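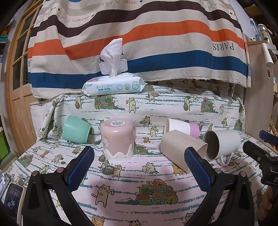

Baby wipes on the ledge, with the striped cloth behind.

About Amach Tea

Amach is a tea importer and packer in Muvurville. We buy black and green tea by the chest, blend it, pack it and sell it to restaurants, grocery stores and people who order from home. Loose leaf is most of what we do. We added tea bags later and they are now a steady part of the business.

Bijan Kiani and Forough Shojaei started the company in October 2000. Bijan had worked in food wholesale and knew the grocery side. Forough had been buying tea for a restaurant supplier and was tired of getting dusty leaf at the price of good leaf. They rented half of a former print shop on Novar Street and sold their first cases out of the front room. We took over the other half of the building when the upholstery business next door moved out, and that is where the packing line is now.

There are seven of us. Forough still does the buying and tastes every lot before it is blended. Bijan runs sales and deliveries. The rest of the team handles packing, orders and the shop counter, and most of us can cover for each other.

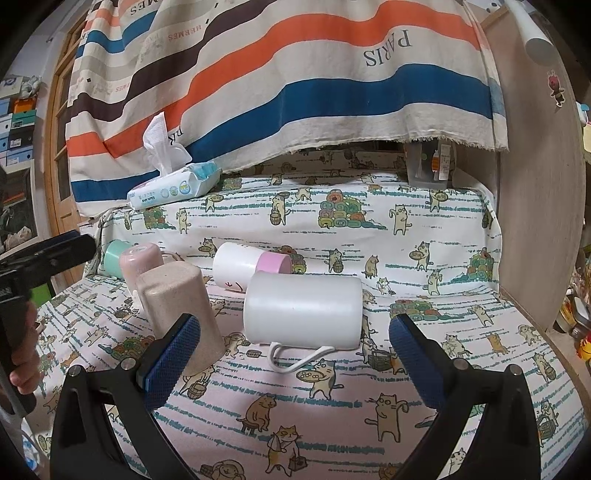 Our best seller is the Ahmadpour blend, a strong black tea with a little bergamot. It was our second blend and the recipe has changed once, when the estate we bought the base tea from stopped selling in small lots. Customers noticed and wrote to us. It took four tries to get it back to where it had been, and we have kept two suppliers for that tea ever since.

We also pack:

Plain breakfast black, in leaf and bags
Black tea with cardamom
Green tea, two grades
Decaf black, in bags only
A smoky black tea in the colder months

We do not sell coffee. People ask at the counter most days, and we send them down the block.

How we buy

Samples come in small foil packets. Forough brews each one the same way - same weight of leaf, same water, five minutes - and writes it up in a notebook before she looks at the price. If a lot arrives and doesn't match its sample, it goes back. This has happened a few times and has left us short of stock, so if something is missing from the price list, please call and ask when it is due.

Wholesale

We supply 324 restaurants and stores, most of them within a day's drive. The minimum order is one case and cases can be mixed. New accounts pay by card for the first three orders and can apply for terms after that. Price lists go out twice a year. The current one took effect Jan 2, 2024.

Visiting

The shop is at 121 Novar Street, Muvurville. The door is on the side, next to the loading dock. You can taste anything we have open, and we sell loose tea by the ounce if you want to try a little first. Bring your own tin and we will fill it. Parking is in back - the spaces by the fence belong to the dentist.

For wholesale questions ask for Bijan. For anything about the tea itself, ask for Forough, but not before noon, when she is usually tasting.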